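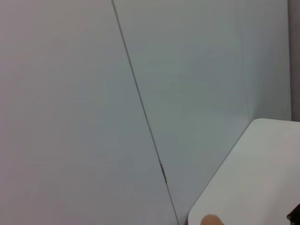 The inside corner by the packing table, panels up, one small fitting partway down the join.

Hello Candela, Gitau Ondieki at Binby with the February update on the play bags. It's been a busy month and mostly a good one, so I'll start with the dull bit and get it out of the way.

The corner is done! We spent a chunk of the first payment on screening off the packing table, and it now has smooth, plain panels with nothing on them at all. I did think about putting up shelves and a rota, but everyone who packs there says they like having a bare wall to look at, so bare it stays. The seam isn't perfectly straight to my eye (I've been told to stop looking at it).

Now the bags. You'll remember we were torn between cotton drawstrings and the jute totes from Prandano. We went for jute in the end. They're a bit stiff and they crease like mad at the bottom and down the side folds, but the mouth opens nice and wide and the long handles go over a pushchair. Prandano let us have 144 in the first lot, and we've handed out all but 22 of those already, mostly at the Saturday sessions.

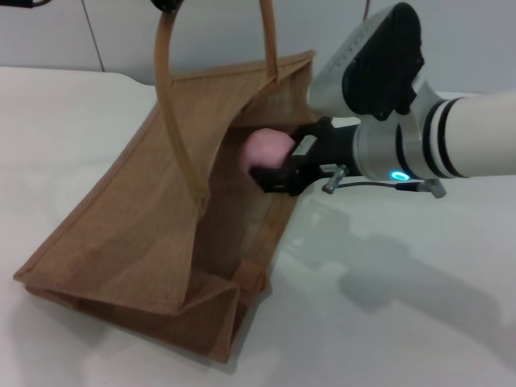

2 min read

Pink ball going into one of the totes. The balls are the thing I was most worried about, and they've been the easiest part of the whole job. They go in one to a bag, with the picture cards and the little blanket, and we've settled on ball last so it's the first thing a child gets hold of. Blanket first, flat as you can, or the bag slumps and you end up packing it twice.

On money, the second payment of 4,000 came through, thank you. Most of it is promised to Sivovora for the blankets, and the rest will go on another lot of totes. I haven't paid for the cards yet. Đoàn Print sent a proof with the colours far too dark and we've asked for another go, so that line will look underspent when you get the sheet.

Two things I'd like your view on. Could we move the leftover van money across to bags? We've been doing the drop-offs by car and it's working fine. And would you mind if we swapped the ball for something quieter in the bags that go to the upstairs flats? I've had three parents mention it, all very nicely!

Give me a ring any morning before ten if that's easier than writing.

Gitau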